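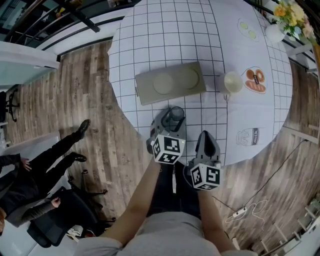

Getting Tea Rings Off a Tray (Without Buying Anything Silly)

Home Kitchen Laundry Stains Contact

By Stella Kariuki

I own a bottle of Zellico Ring Lifter. It has 492 glowing reviews and it smells like a swimming pool. On my old tray it did about as well as dish soap, so I have my doubts about the reviews. What follows is what I do now. It works on most hard plastic trays. I make no promises for painted or lacquered ones.

Step 1. Wash it first

Plenty of "stains" are just dried tea with sugar in it. Use warm water, dish soap and a soft sponge, then rinse and look again in daylight. If the ring is gone, stop reading.

Step 2. Make a paste

Mix 3 spoonfuls of baking soda with one of water. Skip the vinegar. I know every blog adds it, and yes, it fizzes, but the two mostly cancel each other out and you end up with salty water. Spread the paste over the ring and leave it for fifteen minutes.
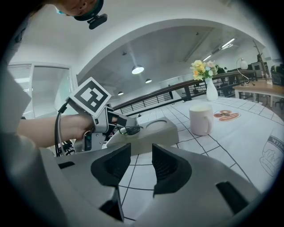 Rub with a damp cloth in small circles, and don't lean on it. Baking soda is mild, but it can still dull a shiny finish, so try it on the underside before you touch the top. Rinse well. Any white film left behind is dried soda and a second rinse takes it off.

Step 3. Soak, if you must

For an old ring I use oxygen bleach powder in warm water, mixed the way the tub says, and leave the tray in for an hour. The Starier brand costs twice as much as the store one. I have used both and couldn't tell you which was which. Never mix it with chlorine bleach or anything else under the sink.

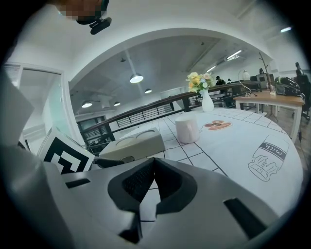

If the mark is still there after two soaks, the color has probably gone into the plastic, or the heat of a cup has changed the surface. No cleaner fixes that, whatever the label says. Put a coaster over it.

As for the melamine sponges people swear by, they are very fine sandpaper. They remove the ring by removing a bit of tray, and the rough patch seems to pick up the next stain faster.

Comments (3)

mapleporch: The vinegar part made me laugh. I've been doing the volcano thing since college.

Dee R.: Does this work on bamboo? Mine has a dark ring from March.

Stella Kariuki: I wouldn't soak bamboo at all, Dee. Wipe it with the paste, dry it right away and don't expect much.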